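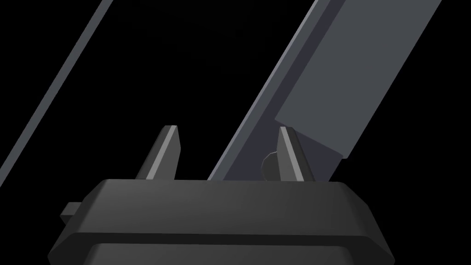 읽는 시간 7분 | 2021/09/23

Arus 시뮬레이터와 Skirberg 평행 그리퍼 모델 사용 후기: 충돌 경고 없이 손가락이 부러진 건

Arus를 쓴 지 일곱 달 됐다. 2월에 라이선스를 받았고, 주로 Skirberg 그리퍼의 파지 동작을 미리 짜 보는 데 썼다. 원래는 여름쯤 간단히 후기를 올리려고 했는데 그 사이에 실제 셀에서 손가락 한쪽이 부러지는 일이 생겼다. 원인을 정리하고 나서 쓰느라 늦어졌다. 글의 절반은 그 사고 이야기다.

먼저 사용 환경. 로봇은 6축 소형이고 그리퍼는 Skirberg 2지 평행형, 손가락은 끝이 뾰족한 형상이다. 작업은 Grurwood 라인에 들어가는 금속 바를 비스듬한 거치대에서 집어 지그로 옮기는 것. 제어기는 Heitmann 제품이고 Arus에서 만든 경로를 변환해서 내려보낸다. PC는 사무실에 있던 일반 워크스테이션이며 따로 맞춘 사양은 아니다.

설치와 모델 불러오기

설치는 어렵지 않다. 안내대로 하면 반나절 안에 끝난다. Skirberg 모델은 Arus 라이브러리에 들어 있어서 CAD를 따로 변환할 필요가 없었다. 이 점은 편했다. 몸체 양쪽의 모따기나 손가락 안쪽의 경사면까지 형상이 그려져 있어서 처음 봤을 때는 모델이 꽤 충실하다고 생각했다. 나중에 알게 된 일이지만 화면에 보이는 형상과 충돌 계산에 쓰는 형상은 별개다. 뒤에서 다시 쓴다.

바와 거치대는 우리가 직접 모델링해서 넣었다. 가져오기에서 단위가 한 번 틀어졌는데 설정에서 밀리미터로 고정하니 해결됐다. 단위 기본값이 미터로 되어 있으니 처음 쓰는 사람은 확인할 것.

시점과 화면

그리퍼 뒤에서 약간 내려다보는 시점을 가장 많이 썼다. 두 손가락 사이로 바가 들어오는 방향을 보기에 좋다. 다만 어두운 그리퍼 몸체가 아래쪽 화면을 넓게 차지하고, 바의 아래쪽 끝이 몸체 뒤로 숨는다. 정작 봐야 하는 부분이 안 보인다는 뜻이다. 배경도 검은색이라 바와 오른쪽 손가락 사이 거리가 화면상으로 잘 가늠되지 않는다. 회색 부품끼리 겹치면 더 그렇다. 부품 색을 바꿀 수는 있지만 프로젝트를 다시 열 때마다 초기화되는 경우가 있었다. 문의했더니 알려진 문제라는 답이 왔고, 아직 고쳐지지 않았다.

측면 시점을 창 하나에 같이 띄우는 기능이 있는데 메뉴 깊숙한 곳에 있다. 사고 전까지는 우리도 쓰지 않았다. 지금은 측면 창 없이 경로를 승인하지 않는다.

경로 생성

경로 생성 자체는 마음에 든다. 접근 방향을 바의 기울기에 맞추는 기능이 잘 되어 있고, 파지점을 옮기면 앞뒤 구간이 자동으로 다시 계산된다. 예전에는 펜던트로 점을 하나씩 찍었으니 비교하면 시간이 많이 줄었다. 특이점 근처에서 손목이 갑자기 도는 것도 미리 잡아 준다.

반복 시험 기능도 있다. 바의 위치와 각도를 조금씩 흔들면서 같은 파지를 여러 번 돌려 보는 것이다. 우리는 2,000회가 넘게 돌렸고 충돌 경고는 한 번도 나오지 않았다. 그 결과를 보고 셀에 올렸다.

사고 내용

셀에 올린 뒤 617번째 사이클에서 멈췄다. 오른쪽 손가락 끝이 바의 단차에 걸린 상태에서 하강이 계속됐고, 손가락이 뿌리 쪽에서 부러졌다. 부러진 조각은 안전 펜스 안쪽 바닥에 떨어졌다. 작업자는 펜스 밖에 있었고 다친 사람은 없다. Heitmann 제어기는 과부하를 감지하고 정지했지만 손가락이 부러진 다음이었다.

문제의 바는 한쪽 면에 넓고 평평한 블록이 올라와 있고, 블록 끝이 비스듬하게 잘려 있으며 그 아래로 단이 진다. 집는 위치는 블록 끝에서 멀지 않다. 바가 거치대에서 조금만 미끄러져 있어도 손가락 끝이 단에 닿을 수 있는 구조다. 시뮬레이션에서 당연히 잡혔어야 할 조건이다.

원인은 두 가지로 정리됐다.

첫째, Arus가 충돌 계산에 쓰는 손가락 형상이 실제보다 짧았다. 라이브러리의 Skirberg 모델은 표시용 형상과 계산용 형상이 따로 저장되어 있는데, 계산용은 단순화된 상자이고 뾰족한 끝부분이 빠져 있다. 화면에서는 손가락 끝이 단에 닿는데도 계산상으로는 닿지 않은 것으로 처리된다. 계산용 형상을 화면에 겹쳐 보는 옵션이 있지만 기본으로 꺼져 있다. 매뉴얼에는 한 줄 적혀 있다. 우리가 그 줄을 지나쳤다.

둘째, 우리가 흔든 범위가 좁았다. 거치대 공차만 넣었고, 바를 올리는 사람이 끝까지 밀어 넣지 않는 경우는 넣지 않았다. 이건 Arus 탓이 아니다. 현장에서 바가 어떻게 놓이는지 확인하고 범위를 정했어야 했다.

조치

계산용 형상을 실제 손가락 도면으로 교체했다. 방법은 라이브러리 모델을 복사해서 형상 파일만 바꾸는 것이다. 원본을 직접 고치면 업데이트할 때 덮어써진다. 교체 후 계산 속도는 느려졌다. 같은 반복 시험이 점심시간 안에 끝났는데 이제는 퇴근 전에 걸어 두고 다음 날 본다.

흔드는 범위도 넓혀서 다시 돌렸다. 이번에는 충돌 경고가 164건 나왔다. 대부분 오른쪽 손가락과 단 사이였고 나머지는 내려가는 도중 바 윗면에 스치는 경우였다. 파지점을 블록 끝에서 더 떨어진 쪽으로 옮기고 접근 각도를 다시 잡은 뒤 경고가 없어졌다.

셀 쪽에서는 마지막 하강 구간의 속도를 낮추고 그 구간에만 과부하 정지 기준을 따로 두었다. 거치대 끝에는 센서를 달아서 바가 끝까지 들어가지 않으면 사이클이 시작되지 않게 했다. 센서는 첫날 배선 불량으로 신호가 끊겨 다시 작업했다. 그 뒤로는 문제없다.

그리퍼 자체에 대해

Skirberg 그리퍼는 시뮬레이터와 별개로 평가해야 할 것 같아 따로 적는다. 파지력은 충분하고 반복 정밀도도 불만 없다. 손가락 교체도 쉽다. 공구 하나로 된다. 아쉬운 점은 과부하 때 먼저 빠지거나 꺾이는 부분이 없다는 것이다. 손가락 뿌리가 그대로 힘을 받는다. 제조사에 물어보니 이탈식 어댑터가 별도 품목으로 있다고 했고, 납기는 56일이라고 안내받았다. 주문은 했고 아직 받지 못했다. 그동안은 예비 손가락을 한 벌 더 두고 쓴다.

파손된 손가락은 보증 처리가 되지 않았다. 충돌에 의한 파손은 제외라고 약관에 있으니 이 부분은 따질 것이 없었다.

Arus 지원 대응

사고 경위와 프로젝트 파일을 보냈고 이틀 뒤에 답이 왔다. 계산용 형상이 단순화되어 있다는 점은 바로 인정했다. 다음 버전에서 표시용 형상과 차이가 큰 모델에는 경고를 띄우겠다고 했다. 일정은 받지 못했다. 답변은 정중했고 내용도 구체적이었지만, 같은 모델을 쓰는 다른 사용자에게 공지를 하느냐는 질문에는 답이 없었다. 이 부분은 다시 물어볼 생각이다. 손가락 끝이 빠진 모델로 충돌 검토를 하는 곳이 우리만은 아닐 것이다.

쓰려는 사람에게

계산용 형상 표시를 켜고 손가락 끝부터 확인할 것. 라이브러리 모델이라도 도면과 치수를 맞춰 볼 것. 뒤쪽 시점만 보지 말고 측면 창을 같이 띄울 것. 반복 시험 범위는 현장에서 바를 올리는 사람에게 물어보고 정할 것.

경고가 없다는 결과만으로 셀 속도를 바로 올리는 것은 권하지 않는다. 우리는 지금 새 경로를 내릴 때마다 저속으로 하루를 돌리고, 손가락 끝에 긁힌 자국이 있는지 본 다음 속도를 올린다.

평점

경로 생성 4점, 화면과 시점 2점, 충돌 검토는 기본 설정 기준 1점, 형상 교체 후 4점. 기술 지원 3점. 모두 5점 만점이다.

계속 쓰기는 한다. 라이선스는 내년 2월에 갱신인데, 그때까지 형상 경고 기능이 들어가는지 보고 결정하려고 한다. 이탈식 어댑터는 도착하면 장착해 보고 이 글 아래에 덧붙이겠다.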